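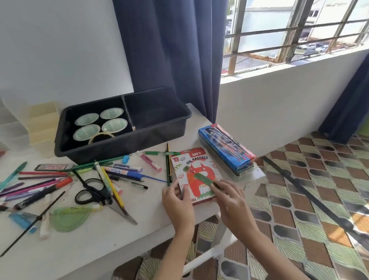

How to blend oil pastels on paper

Oil pastels are cheap, bright and easy to pick up, but they behave differently from chalk pastels and wax crayons. They never dry fully, and they pick up dirt from each other. The steps below cover a simple landscape with a blended sky and a layered field. Allow an evening for it.

What you need

A set of oil pastels, student grade or better
Paper with some tooth, cut to about 6 inches by 8
Masking tape
Kitchen roll
Cotton buds or a paper stump
A cocktail stick or an old bank card for scraping
A soft pencil

Ordinary printer paper is too smooth and too thin. It takes one layer and then the colour slides about. Pastel paper, heavy cartridge or the rough side of watercolour paper will all do. I use the Flanden pad in cream, but the grey one is good for evening skies.

Step 1. Tape the paper down

Run masking tape along all four edges. This stops the sheet moving and leaves a clean border. Press the tape to your sleeve first if your paper is soft, or it may tear the surface when you peel it.

Step 2. Draw the main lines

Keep the pencil light. Put the horizon about a third of the way up and mark the line of the hills. Leave out small details, as they will be covered.

Step 3. Lay in the sky

Work from light to dark. Start with white or pale yellow just above the hills, then light blue, then a darker blue at the top. Let each band overlap the next by a finger's width. Use the side of a short piece for this, with the paper wrapper peeled off.

Step 4. Blend

Rub along the bands, from side to side, with a fingertip or a cotton bud. Start at the pale end and wipe your finger before going back to it. If the colour will not move, there is not enough on the paper. Add more and try again.

Step 5. Build up the field

Put down yellow ochre first, then two greens over the top, one warm and one cool. Leave the strokes showing. Short upright marks look like grass in the foreground, and flat marks look further away. For shadows, use dark blue or brown. Black turns greens muddy very quickly.

Step 6. Scrape back

Drag the cocktail stick through the top layer to show the ochre underneath. This works well for stalks and fence wire. Wipe the crumbs off the stick as you go.

Step 7. Clean up and store

Lift loose crumbs with a blob of putty rubber. Brushing them off will smear them. Peel the tape slowly, pulling away from the picture. Clean each pastel on kitchen roll before it goes back in the box.

Keep finished work flat with a sheet of greaseproof paper over it. If you frame it, use a mount so that the glass does not touch the surface.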